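Galotier: we are looking for a Counter and Display Assistant (part time)

Posted 1/18/18

Galotier is a small pastry kitchen with a shop counter in front. We bake in the early morning, we sell until the afternoon, and between these two moments somebody must bring the pastry from the rack to the counter so that it arrives whole and stays good to look at. For this work we are now searching for one person.

The position is new. Until now the bakers have done the display between two batches, and it was never done with enough calm. Piyumi Samarakoon, who leads the kitchen, has asked for a colleague who can give all the attention to the counter, the covers, the boards and the paper cups.

What you will do

You set up the counter before we open. Each display piece is placed on a white board under a clear cover. The pastry must stand in the middle, with space to the rim on all sides, so that the customer sees the full shape and no cream touches the cover.

You clean and polish the covers. This is a bigger part of the work than most applicants expect. A clear dome shows every finger mark under our lamps, and the customers look at it from a very short distance. We wash by hand, dry with a lint-free cloth and hold the dome by the knob or by the lower rim only. We use a mild cleaner from Clinen and no other product on anything that stands near food.

You keep the boards free of crumbs. On a white surface each crumb is visible, especially the dark ones from the cocoa and rye bakes. We brush the board every time a cover is lifted, and we wipe it fully when the tray is changed.

You prepare the paper cups. On a normal morning we use 300 of them, in 2 sizes. They come pressed together in sleeves and have to be separated without flattening the folds. It sounds like nothing, but please be sure you can do such work for one hour and still be friendly after.

You pack orders in boxes, write the labels and hand over to the customer. You also help at the cash desk when there is a line.

In the last part of the shift you take down the display, wash everything, and note in the book what was sold and what was left over.

What we ask from you

You have steady hands and you like things to be in order. Experience from a bakery, a café, a flower shop or a museum shop is welcome, but it is not required. We will teach you the rest.

You can stand for the whole shift and lift a full tray to shoulder height.

You speak English well enough to explain to a customer what is in a pastry. This question is often about nuts, milk or egg, so a guess is not acceptable. If you do not know, you go back and ask the kitchen.

You must hold a food handler certificate, or be ready to take the course in your first weeks. We pay the fee and the hours.

Nail polish, rings and bracelets cannot be worn at the counter. A plain wedding band is permitted under a glove.

What we offer

The contract is for 60 hours per month, divided in morning shifts. The first shift starts when the ovens are already warm, so you do not need to come at the same hour as the bakers. The schedule is given one month before, and we try hard not to change it.

You receive a paid training period together with Embla Strand, who works at the counter today and will move to the kitchen in September. There is breakfast each shift, an apron which we wash for you, and shoes from Fjeld after the trial period. You can take home bread at the end of the shift. The position is paid by the hour, and the rate is told to you before the first interview, so that you do not travel for nothing.

It is possible to get more hours before the holidays. This is your choice and we do not count it against you if you say no.

The trial morning

We invite a few applicants for a paid trial morning. You will set one section of the counter by yourself, pack an order of mixed pastry and polish a cover. We do not look for speed. We would like to see how you handle a fragile piece, and what you do if something breaks. All of us have dropped a tart, some of us in front of the customer.

Please bring closed shoes and something to tie up long hair.

How to apply

Write a short letter and tell us which work you have done with your hands, paid or at home. A CV is good but one page is enough. A photograph of yourself is not needed and we ask you not to send it. Mark the letter with reference 1694 and leave it at the shop in an envelope addressed to Eilif Sandberg, or give it to any person at the counter. If you have a question before you apply, ask for Eilif in the afternoon, when the kitchen is quiet.

Everybody who writes to us will get an answer, also when the answer is no.
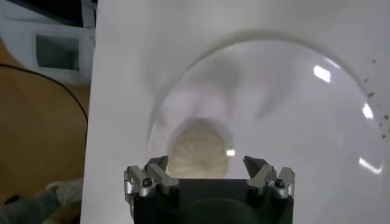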